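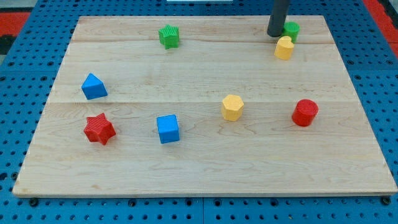

Two arms would have been enough for the first year, in the opinion of one reader who wrote to us after our last piece on the Dundness training workshop, and the money left over should have gone into spare parts. The same reader asked why the workshop did not wait until July, when suppliers often change their price lists.

It is a fair question, and the workshop has now given its answer in the equipment plan which it published on Sat 10 April. The plan is short and quite open about the costs that are not yet known. It says that the workshop will buy only two robot arms to begin with, so on this point the reader and the planners agree. The disagreement is about the time of buying and about what is bought together with the arms.

Dundness teaches pick-and-place work to people who are already employed in small factories in the area. Learners begin with small coloured shapes on a wooden board before they go on to real parts. According to the plan, this stage is cheap to supply and will stay as it is. Blocks and boards are made in the workshop, and they do not appear in the budget as a separate line.

The larger costs are elsewhere. Three suppliers were asked for an offer. Gukerine offered the lowest price for the arms alone, but its service contract must be paid in full at the start. Tierney asked for more money and included the first service visit, delivery and a set of grippers. Zudach did not offer to sell at all — it proposed a rental agreement of 36 months, with the possibility to buy the equipment at the end.

The plan prefers the offer from Tierney. The rental from Zudach was studied for a longer time than the others, as it would have made the first year much easier for the budget. In the end the planners found that the workshop would not be allowed to change the grippers without written permission, and this would make difficulties in lessons where learners build their own gripper fingers.

Of the whole sum, 20 per cent is kept back and will not be spent at the time of the order. It is meant for worn cables, broken fingers, replacement screws for the benches and the other small things that are easily forgotten when a budget is written. The reader who asked for more spare parts may be partly satisfied by this. The plan also admits that the amount was first set lower, and was raised after a look at the repair bills for the present equipment.

As for waiting until July, the plan gives two arguments against it. The offer from Tierney has a closing date before the summer, and the delivery time is long. If the order goes out late, the new arms would arrive when the autumn course has already begun, and the learners would have to share the old equipment for one more term. The planners do not claim that prices will rise. They write only that they cannot know, and that a missed term is a cost too.

Some points are still open. The electrical supply in the second room has to be checked before any date for installation is fixed, and the price of this work is not included in the plan. Insurance is also missing, although a note says that an offer has been requested. It is also not decided whether the old equipment will be sold or kept for practice in maintenance — the teaching staff would like to keep it, but storage space is limited.

Comments on the plan can be sent in writing to the workshop office. The order will be placed after the electrical check is finished.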